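Skindale 2 motion planner, reviewed after a month of laundry

Kyriakidis sells Skindale as a planner for two-armed cells that "just works". I have bought software before, so I set it to folding clothes in April and cancelled my evenings.

Installation took 20 minutes, 18 of them spent finding the licence key. The planner reads your arm model, takes in the wrist views and the overhead one, and offers you a path. It offers it with great confidence. Whether the path is any good depends on how well you've filled in the cloth settings, and the manual covers those on a single page.

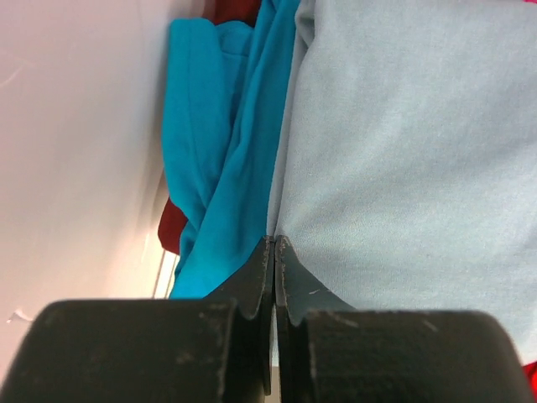

Wrist view, fingertips nearly closed at the edge of the grey-blue garment.

The grasp picker is the best bit. It looks for folds and edges, scores them and shows you the scores, so when it chooses badly you can at least see what it was thinking. Version 1 chose badly in private.

Two-arm planning is where the money went. Each arm gets its own timeline, and you can drag one against the other until they stop wanting the same bit of air.
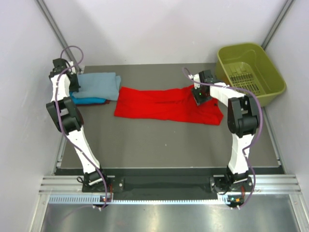

Replanning is less happy. Change the goal halfway through a move and Skindale stops both arms, including the one that was doing nothing wrong, then has a think. My log has 782 replans in it and I remember most of them personally.

Perception is fair on plain colours. Shiny plastic bothers it, and I ended up masking glare by hand, a job I had understood computers were for. 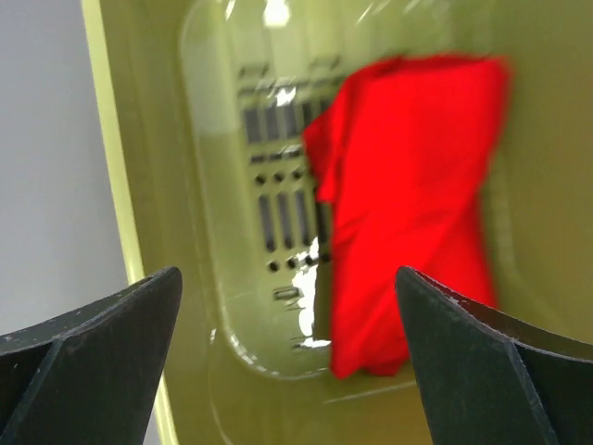 Support is Prodromos Margaritis, who answers promptly and once sent me a patch before breakfast. The forum is 100 people asking him the same thing.

Worth having if you run two arms and own some patience. With one arm, stick with Costbridge — it's duller and the manual has pages.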